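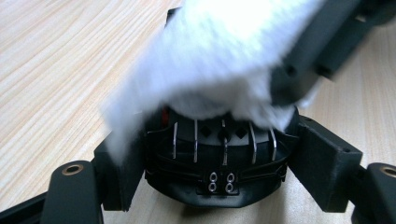 White long-pile fabric on a light wood table.

Otmont Radio Open Day, September

I drove up to Otmont with Albane Coste for the radio club's open day. We left a little before 6 a.m. and had the road mostly to ourselves until the turnoff at Budar, where a bridge was down to one lane. We listened on 2 meters the whole way and heard one station, a man giving directions to the parking lot. He told people to ignore the first sign and use the second. We used the first and had to turn around in a farm gate.

The open day is held in the old grange hall and the field behind it. Inside there were 13 sale tables along the walls, with the talks at the far end behind a curtain. Outside, the club had two stations running under awnings, one on 40 meters and one on 20. The antennas had gone up the evening before. The 40 meter antenna was a plain dipole between two fiberglass masts, fed with ladder line, and the other was a vertical with four raised radials. Both stations were running 100 watts off batteries.

Cirilo Jaramillo was operating on 40 when we got there. The band was in good shape until mid-morning and he was working stations steadily, mostly short contacts with a signal report and a name. Visitors could sit down and take a turn. Albane did and made four contacts in about ten minutes. I took over from her and made one, with a mobile station who faded out before I got his report. I called him again a few times and then gave the chair to a boy who had been waiting with his father.

The sale tables were a mixed lot. There was a lot of coax, most of it with connectors already fitted, and boxes of old handheld chargers. I bought a bag of ferrite cores and an SWR meter with a cracked case. Albane was after an antenna tuner and found one made by Handex, a name neither of us knew. The seller let her try it on the 20 meter station during a quiet spell. It matched the vertical without trouble on 20 and 15 but would not settle on 17. He took a little off the price and she bought it.

I went to two of the talks. The first was by Yaw Essien, on feed line losses. He had brought three lengths of cable and measured each one in front of us with a dummy load and a power meter. The worst was a run of thin coax that had been outdoors on his roof, and he had slit the jacket so we could see how far the braid had gone green. The second talk was on logging software and ran long. The projector shut itself off twice.

Lunch was chili or a cheese sandwich, sold from the kitchen hatch. There was a line by noon. We ate outside next to Adom Frimpong, who had come to show his portable setup. He calls it the Dankwa, after the hill where he first used it. It is an end-fed wire, a small transformer in a pill bottle, and a 5 watt transceiver in a lunch bag. He threw the wire over a maple with a weight and a line, on his third try, and had a contact on 20 meters while his sandwich was still in the wrapper.

By early afternoon 20 had picked up and 40 had gone noisy. Some of that noise was local. Yaa Aidoo walked the field with a portable receiver and a small loop and traced it to the power supply on the drinks cooler. They moved the cooler to the other side of the hall and the noise floor dropped by three S-units.

The stations closed at 4 p.m. The combined log stood at 196 contacts, with the 20 meter station a little ahead. We stayed to help lower the masts. One of the lower sections had jammed and took two of us twisting in opposite directions to free it.

The SWR meter works, apart from the lamp. Parking at the hall is free, but take the second sign.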